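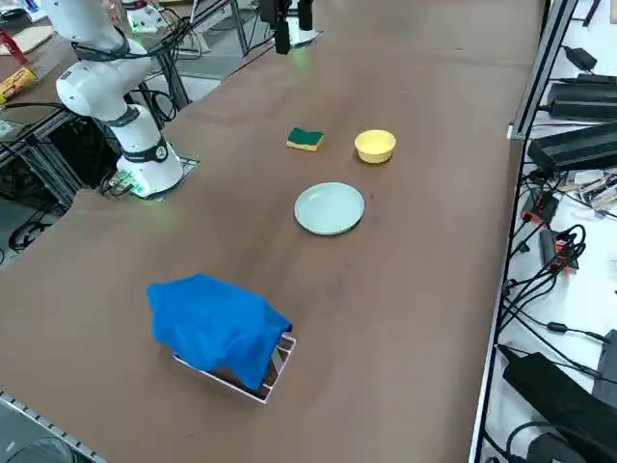 Más despacio, que no te persigue nadie, me dijo Poonam Bhardwaj el primer día, y luego añadió que el robot aprendía las prisas igual que aprendía todo lo demás. Yo asentí con mucha seriedad y seguí yendo rápido. Venía de siete años en la cocina del Dronmont, en los fregaderos, y allí despacio era una palabra que se usaba para insultar.

El trabajo me lo había pasado mi prima con un mensaje que decía solamente «pagan por fregar sin agua». Pensé que era una estafa. Era un bajo con las persianas a medio subir, una mesa larga marrón, dos brazos blancos atornillados al borde y, sobre la mesa, una esponja, un cuenco amarillo, una pieza verde menta y un escurridor con un trapo azul por encima. La empresa se llamaba Plutum. El proyecto se llamaba Peketti, y en todo el tiempo que estuve allí no encontré a nadie que supiera por qué (yo decía que sonaba a marca de galletas y a Poonam no le hacía gracia).

Te cuento cómo iba. Yo me sentaba con los mandos, uno en cada mano, y lo que hacía mi mano derecha lo hacía el brazo derecho, y lo que hacía la izquierda, el izquierdo. Coger la esponja, frotar el cuenco por dentro, frotar el borde, dejar la esponja, pasar el trapo, al escurridor. Un pedal para empezar a grabar y otro para parar. Cada vez que lo hacía entero era una demostración, y hacían falta unas 2000 antes de que el robot se pusiera a intentarlo solo. Dicho así parece fácil, ¿verdad? La primera semana soñaba con pedales.

Lo que más me costó fue la esponja. Tú coges una esponja y no piensas nada, la mano ya sabe dónde hundir los dedos. Con la pinza la cogía de plano y se me doblaba, la cogía de canto y se me iba girando poquito a poco, y cuando llegaba al cuenco estaba frotando con la esquina de lo amarillo mientras lo verde miraba al techo como una señora en misa. Y sin tacto, además. Hay que mirar. Mirar si se aplasta, mirar si el cuenco se mueve, y deducir la fuerza por los ojos. A mí, que fregaba sartenes hablando con el de al lado y mirando la tele del bar.

—Cógela más atrás —decía Poonam desde su silla.

—Es que más atrás no llego al fondo.

—Llegas. Gira la muñeca antes.

Y llegaba, qué rabia.

Poonam hablaba poco y apuntaba mucho. Tenía una libreta de cuadros donde ponía a mano el número de cada demostración mala y al lado una palabra: «arrastra», «golpe», «duda». Los golpes los entendía, los arrastres también. Lo de «duda» me tenía frita.

—¿Qué es duda?

—Que te paras.

—Yo no me paro.

Me enseñó el vídeo. Me paraba. El brazo bajaba con la esponja hacia el cuenco y, antes de tocarlo, a un dedo del borde, se quedaba en el aire. Un segundo, segundo y medio. Después bajaba y frotaba como si tal cosa. Le dije que sería la conexión. Me puso otro, y otro, y en todos el brazo bajaba, esperaba y seguía.

Bueno, pues a concentrarse. Por la tarde lo hice pensando todo el rato en no pararme y me salieron unas demostraciones rígidas, horribles, con el cuenco dando saltitos por la mesa. Poonam escribió «golpe» tantas veces seguidas que acabó poniendo comillas debajo. 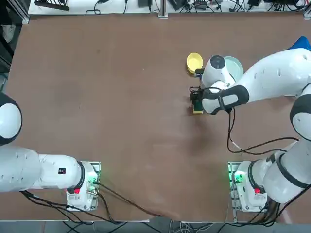

La esponja en la pinza derecha, junto al cuenco amarillo.

En mayo llegó el aviso de que venían los de Ó Súilleabháin, que eran los que ponían el dinero, y había que tener algo que enseñar. Poonam entrenó el modelo por la noche con lo que había. A las siete de la mañana yo ya estaba allí, con un café en la mano y sin nada que hacer, una sensación rarísima, porque ese día me tocaba no tocar. Los mandos colgados. Las manos en los bolsillos del jersey.

El brazo se movió solo.

No sé cómo explicártelo sin ponerme tonta. Llevaba semanas viéndolo moverse, pero siempre era yo, y aquello era como oír tu voz en el contestador de otra persona. Fue hacia la esponja un poco por la izquierda, que es por donde voy yo. La cogió atrás, como quería Poonam. Giró la muñeca antes de tiempo. Bajó hacia el cuenco amarillo —y yo ya sabía lo que venía, se me encogió el estómago— y se paró.

Segundo y medio a un dedo del borde.

Luego frotó.

—Ahí lo tienes —dijo Poonam.

No lo decía enfadada. Tenía el boli en la mano y no escribió nada. Lo dejó repetir. En 12 intentos se paró en todos, hasta en uno en que la esponja se le había caído por el camino y bajó con la pinza vacía, esperó con mucha educación y frotó el aire del cuenco con un esmero que daba ternura.

Y fue ahí, viendo la pinza vacía, cuando me acordé de Nélida. No había pensado en ella en meses. Nélida fregaba en la pila de al lado en el Dronmont, y era la que enjuagaba: yo le pasaba los platos por la derecha y ella me devolvía por la izquierda los que se habían quedado sucios. Antes de meter el estropajo en un cuenco yo siempre esperaba a que ella retirase la mano. Siempre. Si no esperabas, le dabas en los nudillos, y ella tenía los nudillos abiertos de la lejía y te soltaba un manotazo con el guante que te dejaba la cara empapada. Así que esperabas. Segundo y medio, lo que tardaba su mano en irse.

Se lo conté a Poonam, creo que hablando demasiado deprisa y con las manos, porque me miraba las manos. Le hice el gesto sobre la mesa. Yo aquí, ella aquí, el cuenco en medio, ahora quita la mano, ahora entro.

—O sea que el robot está esperando a Nélida —dijo.

—Sí.

—Y Nélida ¿dónde está?

Le dije que no lo sabía. Se fue a vivir con un hijo, a la costa, y el número que tengo da apagado.

Poonam abrió la libreta, pasó hojas hacia atrás y me explicó las opciones como quien lee la carta de un restaurante. Podíamos recortar la pausa de los datos, pero al recortarla el brazo daría un salto justo donde más cuidado necesitaba. Podíamos tirar las peores. O podíamos grabar otras 100 bien hechas, seguidas, sin espera, y mezclarlas con peso mayor, a ver si con eso se le iba. Los de Ó Súilleabháin venían al día siguiente después de comer.

Grabamos. ¡Qué tarde! Para no pararme probé de todo. Canté. Conté en voz alta. Probé a soltar el aire cuando la esponja pasaba por encima del borde, y eso funcionó bastante, aunque acabé mareada y con hambre. A la 38 me salió la primera limpia de verdad, bajar y entrar, sin nada en medio, y la miramos en la pantalla las dos juntas, Poonam mordiendo la tapa del boli.

—Esa —dijo.

La siguiente también. Y la otra. Cuando le coges el punto es una tontería, la mano baja y ya está dentro. Me fui a casa a las diez de la noche con los hombros como piedras y fregué mis propios platos, los de verdad, con agua, y en la cocina no había nadie más que yo y me paré antes de cada uno.

La visita fue bien. Eran dos, muy altos, con unas carteras iguales, y preguntaron sobre todo por el precio de las pinzas. El brazo cogió la esponja, bajó al cuenco y frotó de un tirón, sin esperar a nadie, y uno de ellos dijo que era muy fluido. Poonam me señaló con la barbilla y dijo que las manos eran mías. El señor me felicitó, le di la mano, y se le olvidó preguntarme el nombre.

Cuando se marcharon me quedé recogiendo. Poonam estaba copiando los archivos y me preguntó, sin levantar la vista, si quería que borrase el modelo de la víspera, que ocupaba una barbaridad y ya no servía para nada.

Le dije que bueno, que lo que ella viera.

Siguió tecleando un rato. Yo doblé el trapo azul, lo desdoblé, lo volví a echar sobre el escurridor. Me puse la chaqueta. Y entonces oí el brazo a mi espalda, ese zumbido pequeñito que hace cuando arranca, y me di la vuelta con una manga sin meter. Iba hacia la esponja un poco por la izquierda. La cogió atrás, giró la muñeca, bajó.

Poonam había apartado las manos del teclado. Miramos las dos el cuenco hasta que el brazo decidió entrar.

—Ocupa, pero tampoco tanto —dijo, y me preguntó si al día siguiente podía venir a las ocho, que empezábamos con los vasos.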